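Gripper opening drops out during two-handed demos

I'm recording demonstrations with a pair of hand-held grippers, putting paperbacks into a file organizer. Out of 600 episodes, 21 show the left opening value frozen for part of the grasp. The pose track looks fine. Calibration or cable?
Embla Sandberg

2 answers

Rajitha Miah
Cable, most likely. Plot the raw encoder value against time. A flat line with pose still updating means the serial link stalled. Leave slack at the wrist and tape the cable to your forearm – not to the handle.
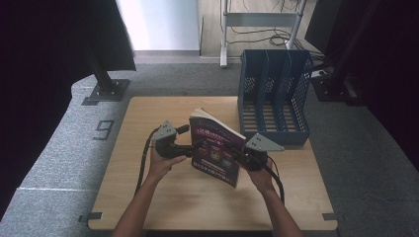 Also check how hard you squeeze. If both fingers are fully loaded on a thick book the value saturates, and it looks the same in the plot. Drop those episodes, don't interpolate.

Andri Mayrhofer
Had this on Gellora. Firmware update fixed it, can't remember which version.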